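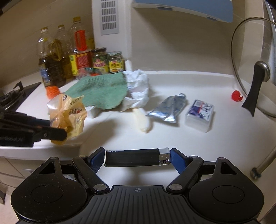 Monday, open day at Vekasstead

Got the early bus out and was at the door by 9:30. Jianhua Fang had said to ask for her at the desk, but she was already downstairs handing out badges. Mine had my last name spelled wrong. I left it.

Most of the morning was the kitchen. They have hand-held grippers there, and a person does the chore while the camera on the tool records it. The chore was clearing a counter next to a gas stove. Oil bottles and jars of pickles at the back, and in front of them a green cloth, crumpled bags, packets, a bottle cap. One gripper had a black lighter between its blue fingers and the other had hold of a yellow plastic bag. I would have guessed a lighter was too small for it.

Jianhua told us they have 648 recordings of this one chore and want more. A man behind me asked how long one takes. She said 2 minutes if you are used to it. Then we could try. My wrist was sore before I was done, and I put a packet down in the wrong place and had to go back for it.

Lunch was soup and rye bread. I sat with Sigrún Hafstein from Lehner, who wants to know if the fingers wear out. She wrote down the price of a spare pair, 36, and underlined it.

The afternoon talk ran 30 minutes over. I missed the 4:15 and took the next one. Need to send Sigrún the Bulthorpe catalog and call about the boiler.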